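Household Tips > Kitchen > Putting Groceries Away

Print this page | E-mail this page

Search tips: enter a word Go

Emptying Shopping Bags: What a Robot Study Can Teach You

Thin plastic bags are a nuisance to unpack. They fold over, stick to themselves and hide half of what is in them. Eleni Dimitriou and her group at Drerkon have been teaching a pair of robot arms to do the job, and several of their results carry over to a kitchen counter.

The group compared two ways of teaching. In the first, a person guided the arms through each unpacking and every run began with the bag standing open. In the second, the bag was crumpled and turned a different way before each run. Both sets had 110 runs. The method was then tried on bags it had not met before, 40 per set. 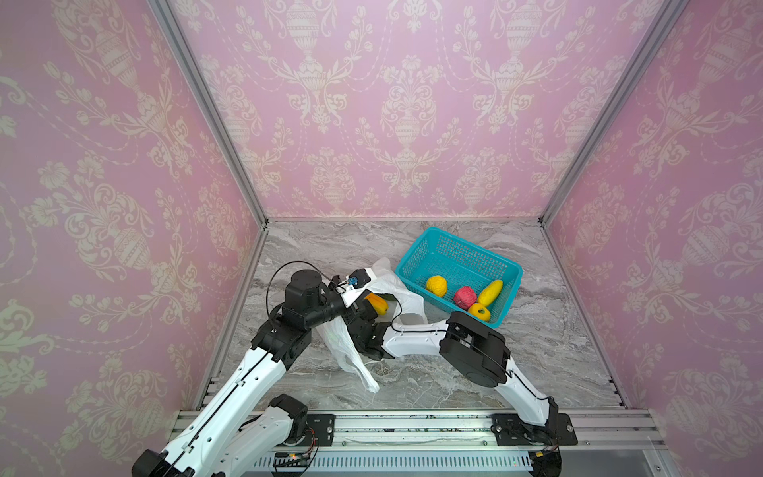 Both grippers at the bag, basket alongside.

The second set did better. Arms trained only on open bags tended to reach for the food first and drag the plastic along with it. Arms trained on crumpled bags learned to deal with the opening before anything else. Adding more runs of the first kind, up to 160, made little difference.

What to copy at home:

Open the bag fully before you take anything out. Hold one side with your free hand and keep holding it.

Set your basket or bowl right beside the bag. Long reaches were where the arms dropped things – the same goes for tired people.

Turn the bag a quarter turn when you can't see what is left. Don't dig.

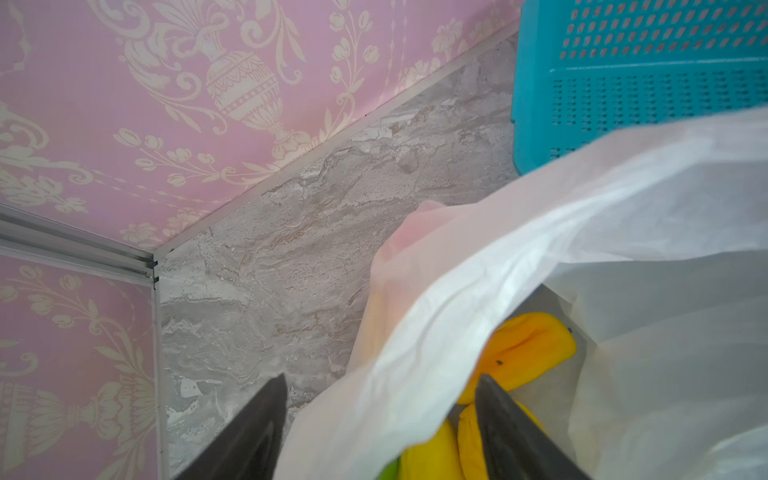 Soft fruit was the hardest part of the Drerkon work, and the group scored it separately. A run counted as clean only if nothing was squeezed or dropped. Bananas are awkward because the plastic lies across them and a finger can easily catch both. With the opening pulled wide and the yellow showing between the folds, as it is here, there is a clear place to take hold. At home, lift real bananas by the stem end and put them down last, on top of anything firm.

Dimitriou's group plans to repeat the work in September with paper bags and net bags.

Print this page | E-mail this page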